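Dultside Works, minutes of the July cell safety meeting

Item 1. Gripper fault, Tridville cell

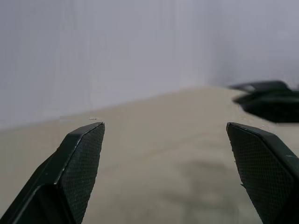 The line lead objected that calling it a one-off was premature, given 9 dropped parts in 242 cycles. Rundov blames worn pads. The meeting was not convinced, as the pads were replaced in June and no wear figures came with the claim.

Item 2. Late stop

The stop signal arrived nearly 20 seconds late on two runs. Turunen says its software is fine and has sent no logs. Asked for again.

Agreed: cell stays at reduced speed, gate locked. Request to resume full speed refused.

Closed 3:40 p.m.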